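Jodberg quench oil, medium speed, 20 litre drum

In stock at Jutetside, pick up or delivery

I get asked for this one more than anything else on the shelf, so I've finally sat down and given it a proper page. Jodberg is a medium-speed mineral quench oil for through-hardening low-alloy steels and plain carbon steels in thinner sections. If you're making punches, springs, knives, small cutters or the odd replacement pin for a bit of farm gear, it's very likely the oil you want.

I started using it myself before I ever sold it. I'd been quenching in whatever was in the shed (canola oil, mostly, which smells like a fish and chip shop and goes sticky by the end of summer) and my results were all over the place. One blade would skate a file beautifully and the next one out of the same bar would be soft along one side. I'd blamed the steel, the furnace, the thermocouple, everything! Then Andor Kovács sold me half a drum of this stuff and most of that trouble went away.

What it does

When hot steel goes into oil, the first thing you get is a jacket of vapour around the part. While that jacket is there the steel cools slowly, and if it hangs about too long the steel starts turning into pearlite before you've had a chance to get to martensite. A good quench oil breaks that jacket down quickly and evenly, then slows off again through the lower temperatures, where fast cooling would only give you cracks. Jodberg does this nicely. It's gentler than water or brine by a long way, so you'll see far less warping on long skinny parts.

Which steels

I've had good results with 5160, 52100, O1 and 80CrV2. For 1084 it's fine up to the thickness of an ordinary kitchen knife. For W1, W2 or 1095 I'd steer you to the fast grade, as those steels want their heat pulled out in a real hurry and a medium oil can leave you with a soft middle. Air-hardening grades like A2 and D2 don't need oil at all, so save your money.
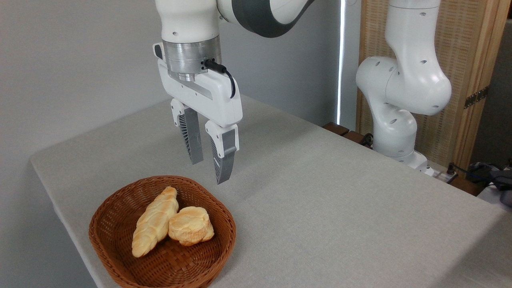
Using it

Warm the oil before you start. I bring mine up to 52 degrees and leave it there for a while with the odd stir, so it's the same temperature top to bottom. Warm oil is thinner and flows over the part better, and people are always surprised that it quenches faster than cold oil does. Don't guess with your finger, please. A cheap kitchen thermometer does the job.

Go in straight, point first for blades, and move the part forward and back or up and down. Side to side will give you a bend. Leave it under until the bubbling has stopped and the part is cool enough to come out without smoking, then wipe it off and get it into the tempering oven. I don't like to leave anything sitting untempered for more than 2 hours. I once left a set of O1 chisels on the bench overnight and found a crack in one the next morning, right through the shoulder.

As for how much you need, more is better. The full drum will handle single blades and small tools one after another without heating up too far. If you're doing batches, get a second drum and a deeper tank. The Biltow upright tank we sell takes the whole 20 litres with room to spare at the top, and it has a steel lid that fits properly.

Safety bits

It's oil and it burns. Keep a metal lid within reach, keep water well away from the tank, and get the whole part under the surface in one smooth go, because a part left half in and half out is how most flare-ups start. Work with the doors open. Leather gloves and a face shield, every time.

Looking after it

Strain it through a paint filter every so often to get the scale out, and keep the lid on between jobs so it doesn't pick up moisture. Even a little water in the bottom of a quench tank is bad news. Looked after like that it lasts for ages. Hongmei Zhong has been running the same fill for nearly 100 heats and her hardness readings are still where they were at the start.

If you'd like something quicker, have a look at the Juhász fast oil, which costs a fair bit more and comes in the same size drum.

Delivery

Couriers won't take this by air, so it all goes by road. Orders in by Tuesday lunch go out the same week. Pick-up is free, just ring first so I can have it at the roller door, and bring a mate if your back's as ordinary as mine. Empty drums are welcome back if they're clean and the cap's still on.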